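The Man Who Fixes Gates

I went to see Roland Bainbridge over my own gate, really. It had been dragging on the driveway since spring, and I'd gotten used to that little lift-and-shove you do with your hip when your hands are full of groceries. My neighbor told me to call Roland. Roland told me on the phone that he couldn't get to me before October, but if I wanted to come by the shop and talk about it he'd be there until dark. So I brought a notebook and a box of donuts, and I stayed for most of an afternoon.

His shop is at the back end of Onalau, past the feed store, in a long low building that used to be a place where they fixed school buses. He's been in it for 16 years. Before that he worked out of his truck, and before that he hung doors for a contractor, a job he remembers mostly for the knees it left him with.

"Doors are easy," he told me, pulling a stool out for me with his foot. "A door lives in a house. Somebody's built it a nice frame and there's a roof on top. A gate's got nothing. A gate is a door that has to hold itself up in the rain."

He says this sort of thing a lot, and fast, while doing something else with his hands. That afternoon he was taking the hinges off a gate so old that the screws had more or less become part of the wood. He'd put a drop of oil on each one, go talk to me for a while, and then wander back and try it again. He never once leaned on a screw that didn't want to move. I would have had the heads stripped off all of them in five minutes.

I asked him how he'd gotten started, and he laughed and said it was a fence.

"My wife wanted a fence, and I built her a fence, and I was so proud of that fence. It was straight as anything. And then I needed a gate in it, so I took what I had left over and made a square and put it on two hinges. It worked great for one summer! By the second summer you couldn't open it. By the third I'd taken it off and put a sheet of plywood across the hole, and we walked around the house the other way."

That gate bothered him. He started looking at other people's, on walks, on vacation, from the car (his wife made him quit doing it from the car). Most of them sagged. He noticed that the ones that didn't were usually old and usually ugly, and he began asking the owners who had made them. That's how he met Barry Bellamy, who was past eighty then and had been building farm gates for longer than Roland had been alive.

"Barry wouldn't teach me a thing," Roland said. "I'd ask him something and he'd go inside and make coffee. But he let me carry stuff. So I carried stuff for two winters, and I looked."

What did he see? Here he put the screwdriver down, and I knew we'd gotten to the good part. He took four strips of scrap lath from under the bench, put one screw through each corner, and handed me the square.

"Push on it," he said.

I pushed on one corner and the whole thing folded into a diamond, no effort at all. Then he took it back, screwed a fifth strip across it from corner to corner, and gave it to me again. I pushed until my thumbs hurt. It may as well have been a brick.
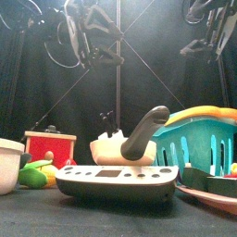

A gate wants to turn into that diamond every hour of its life, Roland says, and all the work is in talking it out of it. If you use a wooden brace, it goes from the bottom corner on the hinge side up to the top corner on the latch side, so the weight pushes down along it into the post. If you use a wire or a cable it goes the other way, top of the hinge side down to the far bottom corner, and it pulls. People mix the two up constantly, and he figures it's half of his business. Some folks can't decide and run both diagonals, and on a light frame he has no quarrel with that, a pair of wires doesn't weigh anything. Since then I keep noticing the shape wherever two lines meet. It's in the picture here too, if you look behind the thin upright pole, where a couple of fine wires cross in a big X. I've found it on the back of my bookcase, on the neighbor's carport and underneath a card table at my sister's.

"Wood's for pushing, wire's for pulling," he said. "You can't push a rope. Barry did tell me that one, come to think of it. He was yelling it at the time."

He gets over 40 calls in a good spring month, and he thinks most of those gates could be fixed by the people calling, if they'd spend a little time just watching the thing open and close. He'll say so on the phone, too. I asked whether that was any way to run a business and he shrugged and took another donut.

"Lorraine says the same." Lorraine Holroyd does his books and answers the phone two mornings a week. She'd been at the desk in the corner the whole time, and she didn't look up. "He talked a man out of a 580 dollar job last month," she said. "I was sitting right here."

"He needed a longer screw!" said Roland.

"He needed a longer screw," said Lorraine, and went on typing.

The longer screw comes up a lot with him. His list of what goes wrong, in the order he checks it, starts with the post. He puts his hand on top and rocks it. If the post moves, nothing you do to the gate will matter, and you may as well go get a shovel. Then the hinges, and mostly the top one, the one that takes the pull. Very often the screws that came in the packet were too short for the job, and the fix costs less than lunch. Then the brace. Then the latch, last, although the latch is what people complain about. "They say the latch is broken. The latch is fine. The latch is right where it's always been. It's the gate that left."

I liked that so much I made him say it again so I could write it down.

There are things he won't do. He won't hang a gate on a brick pier somebody glued together over a weekend. He won't do anything with a motor — he sends those people on to Jad Atallah, who has the patience for it and, Roland says, much better insurance. And he won't use pressure-treated lumber straight off the pile, still heavy and damp. He stacks it in the back of the shop with sticks in between and leaves it for as long as he can stand to. The stack when I was there came up to my chin and smelled wonderful.

He doesn't own many big tools. When he needs an auger for post holes he rents one from Wimirent, down by the highway, and complains about the price, and then tells you how nice the people there are. The rest is hand planes, a couple of drills, clamps in every size, and a level of Barry's with the paint worn off where the thumb goes. Barry left it to him. There wasn't a note or anything, his daughter just drove it over.

I asked if he had a favorite, out of all of them. He had to think about it, and while he thought he got the last of the hinge screws to turn, a tiny creak and then it spun out as easy as you like. He held it up to show me.

"There's one at a horse place out on the county road," he said. "Wide one, 20 feet with both sides. I did it my second year in the shop. The lady who owned it is gone now and the new people don't know me from Adam. But I drive by sometimes, and if it's shut I look at the gap in the middle. It's the same at the top and the bottom."

I wondered if he ever stopped to tell them. He said no, what would he say?

As for his own fence, the one that started it, the plywood stayed up for years. He did finally build a proper gate for it, cedar, with a brace on it you could park a car on. His wife still walks around the house the other way. She says she got used to it.

Before I left I drew my gate for him on the back of an envelope, the boards and the hinges and the diagonal piece across the middle. He turned it around to face him and looked at it for maybe two seconds.

"Is that how the brace goes? From the top of the hinge side?"

I said I thought so. I said it was definitely wood.

He handed me back my pencil. I've got the piece off now and it's leaning on the garage wall, and on Saturday mornings I go out, hold it up the other way around, and think about cutting the ends. He says I can borrow the good saw if I bring more donuts.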